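Setting Up a Kitchen Table When You Don't Have Enough Counter

When we moved into the little house on Clusilthorpe Lane, the kitchen had a lovely window, a perfectly good sink, and a counter just long enough for a cutting board and one elbow. I spent the first month stacking things on top of other things (cereal boxes on the bread, bread on the toaster) and then hunting for whatever had ended up at the bottom. What finally saved us was an old table pushed up against the wall, and over the years I've worked out a few ways of arranging one so that it stays useful and doesn't turn into a parking lot for mail.

Start with whatever gets hot. A toaster oven wants a spot at one end of the table, close enough to the outlet that the cord doesn't stretch across your work, and with breathing space on every side. Check the booklet that came with yours for how much room it needs, and plug it straight into the wall, not into a power strip. Ours is a heavy old thing, and I resisted giving it the left end of the table for ages, as I liked having my coffee there. Coffee moved. Everyone adjusted.

Next come the dishes you reach for every single day, and I do mean every day, not the nice platter from your aunt. A slatted wooden rack toward the back will keep plates standing up on their edges, and you can pull one out without lifting a whole stack. Two plates for the two of us, and the rest live in the cupboard until company comes. If your rack is new, rub a little food-grade mineral oil into the slats and leave it overnight before you use it. I do mine again in October, when the heat comes on and the air in the house gets so dry that everything made of wood starts to complain.

Mugs were my big problem. I love them, people give them to me, and they take up more room than anything else in the kitchen! A mug tree is the best answer I know, provided you don't fill every peg. Hang them on opposite sides so the post stays balanced, and put the heavy ones low if yours has more than one level of pegs. 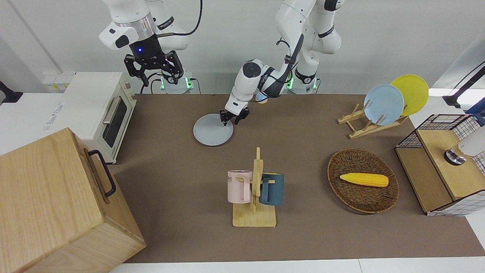 Fikri Govindasamy wrote in to say that a mug tree is fine until somebody bumps the table, and that a dab of museum putty under each corner of the base has kept theirs upright through 3 years and a very bouncy dog. I tried it the same evening and I'm converted. Use less than you think, press down firmly, and when you want to move the tree, twist it slowly so you don't lift the finish off your table.

Now, baskets. An oval wicker one is a friendly shape for a table, with no sharp corners to catch your sleeve, and it's happy holding corn, onions, lemons or the children's play food if you have small cooks in the house. Keep it shallow. A deep basket looks generous and then one morning you find a potato in there with roots on it. To clean wicker, shake it out over the sink, go over it with a dry paintbrush to get the crumbs from the weave, and then wipe it with a cloth that's barely damp. Stand it on its side by the window until it's good and dry, or it will start to smell like a cellar.

For the bulky odds and ends, I'm fond of a plain wooden box with a handle on the side. I keep ours at the front corner, where I can slide it off the table in one go when I need to roll out dough. If the bottom is rough, stick felt pads under it, the kind sold for chair legs. I got mine at Sumampouw Hardware, who will cut you a strip off the roll if you ask.

Leave the middle alone. I know how tempting it is, with all that nice flat space, but the middle is where you set down a plate to butter the toast, and if there's a vase there you'll be buttering in midair. My rule is that anything left in the middle after supper goes back to its spot before the lights go out. It takes me two minutes, three if my husband has been making sandwiches.

As for the tabletop itself, a brown one hides tea stains beautifully and shows every bit of flour, so keep a dry cloth handy and sweep the flour off before you bring out anything wet. Otherwise you're making paste. Trivets go under anything straight from the oven, and I hang mine from a nail by the window, next to the Garnano tea towel that is much too pretty to dry anything with.

Next month I'll get to the cupboard under the sink, so if you have a good way of keeping bottles from tipping over in there, please send it along.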